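Perallow Textile Conservation Workshop
Dye and Finishing Notebook
Entry of 14 August 2022

Subject: Wash fastness of the gray ribbed knit, second series

The second series of wash tests on the Semora knit was completed this afternoon. The purpose was to establish whether the gray shade holds well enough under the mild detergent to be used as a backing cloth in the storage drawers. The first series, recorded in the previous notebook, left the matter open. The control strip in that series had been cut from a different roll, and its results should not be cited.

All strips in the present series were cut from the same roll, along the rib, and overlocked on the short sides. The detergent was the Bruteck neutral concentrate, diluted according to the workshop sheet. Water was drawn from the deionized supply. Each strip was washed with a piece of undyed cotton stitched to one side and a piece of undyed wool stitched to the other, so that any loose dye would be picked up and could be read against the gray scale.

The knit has a fine rib and takes the light differently depending on how it lies. Readings taken by the window and readings taken under the lamp did not agree in the first series, and colleagues are asked to use the viewing cabinet for every reading from now on. A strip read with the rib running toward the observer appears paler than the same strip turned sideways. The direction should be written on the tag in pencil before the strip is placed in the cabinet.

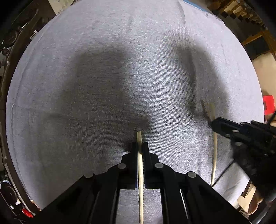
Does the direction of the rib affect the wash result itself?

Only the reading is affected. Strips cut across the rib in a short side trial gave the same staining on cotton and wool as strips cut along it, once all of them were viewed in the same position.

Results were as follows. The cotton showed no staining that could be told apart from the unwashed reference. The wool showed a very slight gray cast on 2 strips, both from the outer end of the roll. The cast was still present after a second rinse. It is the opinion of this workshop that the outer turns of the roll carried some unfixed dye, and that the first length should be discarded when a new roll is opened. The supplier will be asked to comment.

Change of shade in the knit was small. After 11 washes the strips were a little softer in tone than the reference, with no shift toward blue or brown. The handle had changed more than the color. Washed strips were fuller and had drawn in along the length, and a drawer lining cut to size before washing would come up short. Linings must therefore be washed first and cut afterward. The drawer sheet currently gives these steps in the opposite order and is to be corrected.

A note on drying. Strips dried flat on the mesh racks kept their shape. Strips pinned by one end became longer on that side and could not be measured fairly. The pins are withdrawn from use for this work, and the box has been moved to the framing bench.

The Jin meter was checked before and after the series against the white tile. It drifted slightly over the morning — less than in the spring — and was reset at midday. Readings before the reset have been marked with a cross in the table and may be used for comparison with one another, though not with the afternoon set. The lamp in the viewing cabinet has run for more than 100 hours and is due for replacement under the workshop schedule.

The rub test was carried out on dry strips only. No color came off on the white cloth. The wet rub test has been put back until the rubbing finger has been refitted, as the clip no longer holds the cotton square tight and the square creeps during the stroke. Any wet rub figures in the earlier notebook should be read with this fault in mind.

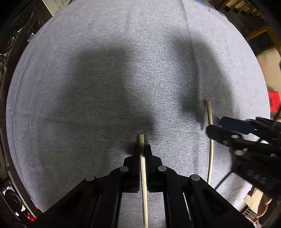

Outstanding work

Repeat the wool staining test on strips from the middle of the roll.

Carry out the wet rub test when the clip has been repaired, and enter the figures on page 122 of this notebook, where a table has been ruled for them.

Correct the drawer sheet so that washing comes before cutting, and remove the old copy from the wall.

Write to Semora regarding the outer turns of the roll. The letter should enclose one stained wool piece and one clean one, both tagged.

Begin the light exposure series in October, when the cabinet is free. Half of each strip is to be covered with card, and the card must be the acid-free stock from the second shelf — the buff card used last year left a mark of its own.

Remaining strips are in the flat file, bottom drawer, interleaved with tissue.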